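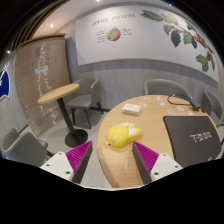 Busgate Hand Kit: data card and read-me for the café table recordings

Thank you for downloading this, and welcome! The Busgate is a hand-held gripper kit sold by Stoser for people who want to record manipulation data without having a robot to hand. You hold it, you go about a small task, and the camera on it records what the fingers are up to. This folder holds the recordings we made while trying the kit out, along with our notes on what it is like to live with, which I hope will be of use if you are wondering whether to buy one.

What is in the folder

There are 4,000 short episodes, divided into 8 batches. Batches 1 to 4 were done with the ribbed magenta pads that you will see throughout, and so were the rest, although we swapped to a fresh pair of pads before starting batch 5. Each episode has a video file, a finger-opening track and a plain text file with one sentence saying what was attempted. I wrote most of those sentences myself, so please forgive the odd "popped it down near the edge".

The tasks are simple pick-and-place ones with small things on a table top. We like café furniture for this – round tables give you no straight edge to line up against, and people who have only ever recorded at a workbench tend to find that harder than they expected. Backgrounds have been left as they were, with chairs, cables, wall paintings and all, and nothing has been blurred or tidied.

Splits

The training split has 2,000 episodes and the rest are shared between validation and test. The list is in splits.txt. Please keep to it if you mean to compare your numbers with ours. 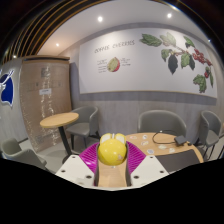

Busgate notes, 31 May 2025

A few thoughts on the kit itself, now that we have put a good many hours into it. The pads are the best part. They are soft, the ribs fan out, and a smooth round toy-like object with a shiny surface sits between them without much squeezing. The white finger mounts have a generous number of holes in them, and we have been grateful for every one when fitting pads of our own.

I am less keen on the handle, which is a touch long for smaller hands, and the manual is thin on how to set the finger opening to zero. Do it before each batch! We forgot in batch 3, and the opening values there are a little high all the way through. A corrected track is in the extras folder.

We also tried the Vidal pads, which are sold separately. They fit well enough but squeak, and I would stay with the ones in the box.

Known problems

Shiny objects pick up the ceiling lights, and the Jorton tracker (version 4) sometimes follows the reflection instead of the object. Affected episodes are marked "glare" in the index. Some of the sentences in batch 7 use "left" and "right" from the point of view of the person across the table. We hope to put those straight in the September release.

Using the data

You are welcome to use it for research and teaching, with a line of credit. Corrections and grumbles should go to Jarlath Fitzgerald, whose address is in contact.txt. Do include the episode number, as it saves a lot of hunting.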